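Jarnum two-finger kit with the wrist camera – worth the money?

Forum: Small Automation and Benchtop Robots
Thread started 27 March 2025

stilby_bench wrote:
Right, I've been putting this off but a few of you asked in the gripper thread, so this is my go at a review of the Jarnum kit. We've had ours since December. For anyone who missed it, you get the parallel gripper, a set of soft pads, a small wide camera that sits at the wrist, the mounting plate, the cable loom and a licence for their teaching software. Ours came through Kulton, who also sell the arm plate separately if you've already got a gripper you like.

We're a small outfit and what we wanted it for was boring stuff: trays, bins and racks, all plastic, all slightly different, moved about on a long table. A person sets things out, the arm has a go, the person sets them out again. If you're doing metal parts in a proper fixture then half of what I say won't matter to you.

Fitting it took me a morning. The plate went on fine, the loom is a decent length, and the manual is in a sensible order apart from the page on cable routing, which comes after you've already needed it. I had to undo the lot and start again (my own fault for not reading ahead, but still).

Good bits first. The pads are lovely. Bright green, a bit of give in them, and they hold on to tray rims far better than the hard plastic ones we had before. The opening is wide enough for everything we use except the big bins, and even those are fine if you go for the rim. The camera sees an enormous amount. I can sit at the desk and know exactly what's on the table, who's standing at it and which way up the tray is.

Bad bits. The software is slow to start and it nags you about updates in the middle of a run. The price is 360 for a spare set of pads and linkages, which made me laugh out loud. And the camera bends everything near the edges, so our room looks like the inside of an egg.

Ask away, I'll answer what I can.

marrowfat wrote:
Nice one, thanks for doing this. Does the bending matter in practice? We looked at the same kit and our lad who does the vision side turned his nose up at it straight away.

stilby_bench wrote:
Depends what you're asking it to do. For finding a tray in the middle of the table, no, it's been fine for us. For anything out by the edge I wouldn't trust it without doing the calibration properly, and I mean the long version with the printed sheet, the quick one is rubbish.

ticking_over wrote:
Going to disagree with the review a bit, sorry! We had this kit for three months and sent it back. Wide view sounds great until you realise how much of it is your own gripper. The fingers sit right across the bottom of the picture all the time and anything small goes behind them just when you want to see it. We switched to the narrow one from Christodoulou and I wouldn't go back.

stilby_bench wrote:
Fair point about the fingers, they do take up room. But I tried a narrow camera before this and lost the tray completely every time the arm came in close. I'd sooner have the fingers in view and know where they are.

ticking_over wrote:
You know where they are anyway, the arm tells you! That's my whole problem with it. You're spending half your picture on something you've already got a number for.

stilby_bench wrote:
The arm tells me where it thinks the fingers are. It doesn't tell me that a pad has slipped round on its mount, and I've had that happen twice.

marrowfat wrote:
Could one of you stick a picture up? The ones on the Kulton page are all on a plain white background with a coffee cup, no use to me at all.

stilby_bench wrote:
Fair enough. From the wrist camera, fingers wide open, while a tray was being held up at the other side of the table. The black ridged rack is the one I keep moaning about, and the clear bin on the left is the sort I grab by the rim.

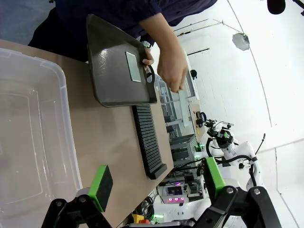

Reply 9 – fernley_dx wrote:
Oh that's much wider than I'd pictured. You can see right along to the ceiling on the far side. I'd have assumed you'd get the table and not much else.

Can I ask about clear plastic? We do a lot of it and it's been a nightmare with every camera we've tried. I can see the table straight through the bottom of that bin and I bet the software can too.

Reply 10 – stilby_bench wrote:
Yes, clear stuff is hard work. The Jarnum software has a setting for see-through items and it helps a bit, but what helped us most was teaching it the rim and ignoring the rest. The rims on those are wide and flat so there's something to go for. If yours are thin-walled with no lip I'd want to borrow a kit before buying one.

Shiny things are a pain too. You can see the light bouncing off the tray in the one I put up, just to the side of the label. When the glare lands on the label itself we get nothing off it at all.

Reply 11 – ticking_over wrote:
Move your lamp then. That's lighting, I wouldn't hold it against the kit.

Reply 12 – stilby_bench wrote:
I have moved the lamp. I've moved the lamp more than I've moved the robot. Get it right for the tray and the bin goes funny.

Reply 13 – oddsocket wrote:
Different question – what's wrong with the rack? You said you keep moaning about it.

Reply 14 – stilby_bench wrote:
Ha. So it's black, it's long, and it's slots all the way down. The software wants to find one edge to line up on and the rack offers it dozens of them, every one the same. It'll pick a slot and be dead sure about it, then on the next run it picks the neighbour. I ended up teaching it off the solid block on the end and measuring back from there, and it's been all right since. Jarnum support suggested that, to be fair to them, though it took 13 days to get an answer.

Reply 15 – oddsocket wrote:
13 days! We're with Christodoulou and they ring you back the same afternoon. Costs more, mind.

Reply 16 – marrowfat wrote:
How much more? That's the bit I can't get out of anybody without filling in a form.

Reply 17 – oddsocket wrote:
We pay 187 a month and that covers the camera, phone help and one visit a year. No gripper in that, you bring your own. I think it's good value but my boss goes quiet every time the bill comes in.

Reply 18 – stilby_bench wrote:
That's a lot for us. The Jarnum was paid for once and it's done, apart from the daft spares. I can live with slow emails if I'm not paying every month.

Reply 19 – fernley_dx wrote:
Are the green pads the only ones that fit? I'd want something grippier for greasy lids.

Reply 20 – stilby_bench wrote:
They do a ribbed one in the same shape but I haven't tried it. Someone on here was printing their own, have a search. Just check the bolt spacing before you order anything, the older linkages are different and Kulton were still sending out the old drawing when I bought mine.

Reply 21 – ticking_over wrote:
The ribbed ones mark soft plastic, we found. Fine on crates. Wouldn't put them near anything a customer is going to look at. And I'll give you this much, the standard pads are the best part of the kit. I kept a pair of those when the rest went back (paid for them, before anyone starts).

Reply 22 – marrowfat wrote:
So where does that leave me? Trays and lids, mostly opaque, one table, tiny budget, and a vision lad who'll sulk either way.

Reply 23 – stilby_bench wrote:
I'd go Jarnum for that. Do the long calibration, keep your work towards the middle of the table and switch off the automatic updates on day one. It's in the second settings menu, under Licence for some reason.

Reply 24 – ticking_over wrote:
And I'd ask for a loan of both before you spend anything. Put your worst lid on the table, not your best one, and see which of them finds it.

Reply 25 – marrowfat wrote:
Cheers both. I've emailed Kulton about a loan and I'll start a new thread when it turns up. Does the loan kit come with the mounting plate, or do I need to order that on its own?

Reply 26 – stilby_bench wrote:
Plate's included but the bolts weren't in ours. Get some M6 in before it arrives.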